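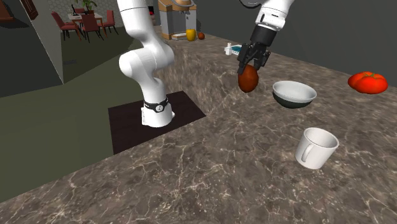 **SETUP GUIDE / Part 4: Comparing grippers in the sim**

I do all my first tries in the simulated kitchen, and I'd start you there too. The egg-shaped thing is my favorite test piece (smooth, a bit glossy, no flat side to grab!).

1. Load the Skaka two-finger gripper and set the force limit to 40.
2. Close on the object, lift it clear of the counter and hold.
3. Move over to the bowl, then lower and open.
4. Save the log, swap in the Mavberg fingers and run it all again with the same start pose.

**Note:** Nadiia Levchenko likes 110 for the wrist speed. I go slower near the mug.

**Caution:** Don't copy the sim force limit to a real arm. Redo Part 2 first, with the stop button in reach.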